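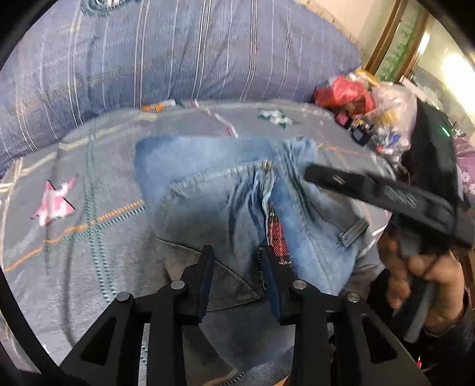
Attachment 1: the jeans on the bed, red check lining showing next to the fly

Ticket: Zip catches on lining, light blue jeans
Product: Fidow lined jeans
Opened by: Virgilio Evangelista
Status: Solved, waiting for confirmation

Virgilio Evangelista wrote:
Good morning. I bought these jeans in September and since some weeks the fly zip does not close well. It goes up to the middle and then it stops. When I pull harder, it takes the red check lining between the teeth. I have washed them 11 times, always inside out at low heat. I tried soap on the teeth and it did not help. Please tell me if I must send them back or if it is possible to repair at home.

Lorraine Bloxham (Fidow support) wrote:
Hello Virgilio, thank you for the clear message. Before we arrange a return, could you check two things?
1. Turn the fly open and look at the lining seam. Is the stitching loose anywhere?
2. Move the slider down to the bottom and look if any tooth is bent.
Please also tell us which size you have.

Virgilio Evangelista wrote:
The size is 26. I put the jeans on the bed under the window, where the light is better.

Point 1: yes. The stitching is open for a short piece, I measured 10 millimetres, and there the lining can move over to the zip.
Point 2: I find no bent tooth. The slider runs freely when I hold the lining away with one finger.
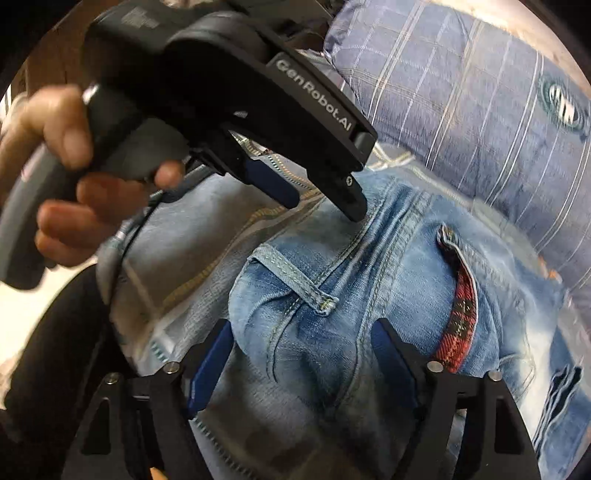
So I think the zip itself is good and only the lining is the problem. I also emptied the pockets and closed the button first, as your care page says, but it made no difference. My neighbour Marietjie Mofokeng sews very well and she offered to close the seam by hand. May she do this, or do I lose the guarantee?

Lorraine Bloxham wrote:
A small hand repair to the lining does not affect the guarantee. I asked Koen Jansen in our repair room and he advises this:
— pin the lining flat, well away from the teeth
— use strong polyester thread, doubled
— sew only through the lining and the inner fly, so nothing shows on the front
— open and close the zip slowly before the thread is cut

Virgilio Evangelista wrote:
The seam is closed now and the zip goes to the top without stopping. I tried it many times yesterday evening. I will wear the jeans for one week and wash them once, then I write again — please leave the ticket open until then.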